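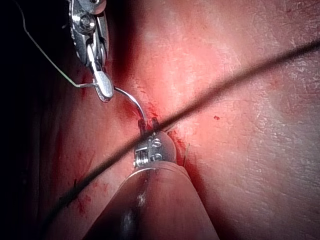 3 min read

Ticket: pale green thread keeps looping up and grabbing things
Status: solved (mostly, see the end)
Product: Avance thread, green, 90 cm
Opened: August 29, 2010

Hi all, I'm opening this under thread handling even though part of it might belong under knots. Move it if you want!

I've been using the dark thread from Starklow for ages and I'm comfortable with it. It's heavy, it shows up against pink tissue no matter how bad the light gets, and when I pull it straight it stays straight. Then our bench at Tawfik switched over to the Avance green for the closing stitches and my evenings have been a mess ever since. The needle goes in fine. I grip it with the needle driver a bit back from the middle, follow the curve, no complaints there. The trouble is everything trailing behind the needle.

What it does: I pull through, let go of the tail, and the thread stands itself up in a big loop with sharp corners in it. Then when I come back for the next throw, the loop is lying right where I want to put the tip. I catch it, or I go through it the wrong way, and now I've got a knot I never asked for. Twice I've had to cut out and start over.

What I tried first, in case it saves somebody the trouble:

Wet the thread before starting. Helped for one stitch, maybe. By the second stitch the bends were back.

Changed the angle of the light. The green is see-through and it goes bright in one stretch and then fades to nothing where it crosses into the dimmer part, so I thought I was just losing sight of it. I was, but the loops were there either way.

Pulled harder. Don't do this. I bruised the edge I was trying to close and the thread looked exactly the same afterward.
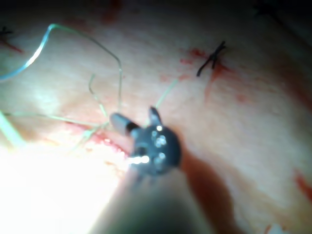
Green thread in a loop, upper left, with a second length hanging in a loose S.

Update 1

Skandlow (they supply our thread) wrote back and asked how I was taking it out of the pack. Well, I was grabbing the needle and yanking, same as I always did with the dark stuff. Their answer was that the thread is wound in a flat figure eight and keeps the corners if it comes out in one pull. They want you to draw it out slowly, then hold both ends and give it a gentle stretch for 15 seconds before it goes anywhere near the tissue. I had been giving it zero seconds, so, fair enough.

I did that on the next 11 stitches. Much better! The curve was still there but it was a lazy curve, and it lay down when I nudged it. The really sharp bends were gone except for one close to the needle, and I'm pretty sure I made that one myself by squeezing the thread in the jaws. So that's the second thing: I'd been parking the thread in the same grip I use for the needle, full squeeze, and every squeeze leaves a kink. Grip the needle hard and the thread soft.

Update 2

Somebody on the list asked why I don't just cut it shorter. I did try that, and it's a good idea up to a point. With the full 90 cm I spend half my time herding the slack. At nearly half that length there was much less to snag and I could see both ends at once. But I ran out before the last knot and ended up tying with a stub so short I could barely get hold of it. If you go short, leave more tail than you think you'll need. The dark knots gave me no grief in any of this, by the way. They stayed put wherever I tied them, and the short ends were easy to find again. 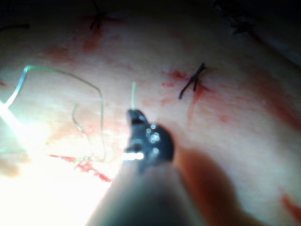

I also changed the order I do things in, which I guess is the part I'd pass on first. I used to pull through, drop the tail, tidy up, then go looking for the tail again. Now I pull through and lay the loop off to the left straight away, well clear of where the next stitch goes, and only then let go. If there's blood I dab it before the throw, because green thread on a red smear is just about impossible for me to follow. Then the throw, then snug it down flat, then check there's no second strand caught underneath before I commit. That last check has caught a stray strand more than once.

Still open: I get a small hook in the thread near the tail end even after stretching. It's not stopping me but it's annoying. Skandlow says it may be from storage and asked whether our box sits near the heater. It does. We've got 800 packs on that shelf, so moving them is a job for October when the cabinet gets cleared out. I've carried one box over to the far wall for now and I'll stretch a few from each and see if they behave any differently.

Marking this solved so it drops off the front page. If you have the same hook at the tail, add your box location and how long you stretched.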